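Handout 3: Gathering demonstrations for a grasp-and-place policy
Hanyu Tang, 16 September 2025

Read before the practical. The notes assume you have seen the material on behaviour cloning and can start a recording session from the terminal. Arm safety is covered in the bench sheet and isn't repeated.

## 1. What counts as an example

An example, in this course, is one complete demonstration: the operator starts from the home pose, carries out the task, returns, and stops the recording. It consists of the wrist camera stream, the joint positions, the gripper opening and the command sent at each control step. Nothing else is given to the learner. If you knew something while driving the arm that is absent from these streams, the policy can't learn to use it.

The last point causes most of the trouble in student data. An operator who stands beside the table sees depth, the far side of the object and the whole arm. The policy sees what the wrist camera sees. Drive from the camera view for all recorded work. Looking directly at the table is allowed while resetting the objects and at no other time.

## 2. The task

The task is called *pour-side approach* in the Kullgate task list. The arm approaches an upright drinks bottle, closes on it, lifts it clear of the table and sets it down nearer the paper cups. No pouring is done in this practical. The cap stays on.

The instruction string stored with each episode is fixed:

> pick up the bottle and put it next to the cups

Don't vary the wording. Language variation is added later, in Handout 4, from a separate list.

## 3. Phases and where the information is

Each episode divides into approach, closure, lift, transport, release and retreat. The phases are very unequal in length. Approach and transport make up most of the control steps, while closure takes few and decides the outcome. A learner trained with a uniform loss over steps will therefore spend most of its capacity on motion through open space.

There are two common remedies. One is to weight the loss towards closure and release. The other is to change how the data is gathered, so that more of it lies near contact. We use the second in the practical, as it needs no change to the training code.

At closure the fingers should meet the bottle from both sides at a similar height. With the ribbed fingers fitted here, contact near the shoulder is acceptable provided that the bottle stays upright. Contact on the cap is not. Keep the lettering on the shoulder band in view if you can, as it gives the image encoder a sharp, stable texture at the moment the rest of the picture is changing quickly.

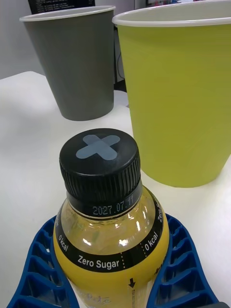 Shen asks whether the policy will simply learn to look for the lettering, and fail on a bottle with a plain label. With a single bottle in the data it may well do so, and the loss curve will not show it. The test is to evaluate on an object that was never recorded, and the practical reserves one for this purpose. Don't record any demonstrations with the reserved bottle, even to warm up.

A related point concerns the gripper command. The recorded opening and the commanded opening part company once the fingers are in contact: the command continues to close and the measured value stops. Train on the command. A policy trained on the measured value tends to stop at the surface and apply almost no force, and the object slips on lift.

## 4. Varying the start

Demonstrations recorded from one start position produce a policy that replays a path. The following may be varied between episodes:

- position of the bottle on the table, within reach of the arm
- rotation of the bottle about its upright axis
- position of the cups relative to the bottle
- start pose of the wrist, within the limits in the bench sheet

The following must be held fixed within a session:

- camera exposure and white balance
- finger type
- control rate
- the instruction string

Change the bottle position every episode. Change the cup layout every 3 episodes. Clutter beyond the table edge, such as screens and desks, may be left as it is, but note in the session log if anything large has been moved. Background changes are useful across sessions. Within a session they make failures hard to trace.

## 5. Procedure

1. Open a new session in Zonum and enter your group name. Check that the free disk figure is shown in white. If it is red, stop and clear old sessions first.
2. Run the camera check. The fingers should enter the image from the two lower corners.
3. Place the bottle and cups. Step back before arming the controller.
4. Bring the wrist to the start pose with the gripper open. The bottle should lie between and ahead of the fingers, with its label readable and both cups at least partly in view.
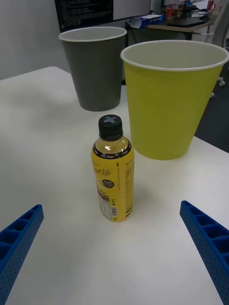

5. Start the recording and wait until the frame counter moves.
6. Approach at a steady speed. Avoid pausing before closure. Long pauses teach the policy to pause, and a policy with no memory may then never leave that state.
7. Close, lift, transport, release and retreat.
8. Stop the recording. Mark the episode *good*, *recovered* or *failed*.
9. Reset and repeat until you have 30 episodes marked *good* or *recovered*.

## 6. Marking episodes

*Good* means the task was completed without a second attempt at any phase. *Recovered* means an error occurred and was corrected inside the same recording, for example by reopening and approaching again. *Failed* covers everything else, including a bottle that was knocked over.

Keep the recovered episodes. They contain states which a clean demonstration never visits, and a policy will reach such states by itself through small accumulated errors. Failed episodes are kept on disk but left out of training. The Sturetti loader does this from the mark, so a wrong mark puts bad data into the training set without any warning.

Nearly 9 in every 30 episodes were wrongly marked in the first submission last year. Most were recovered episodes entered as good.

## 7. To hand in

- the session folder, unedited
- the session log, including any moved background objects
- a plot of bottle start positions over the table
- 2 paragraphs on which region of the table is least covered, and what you would expect the policy to do there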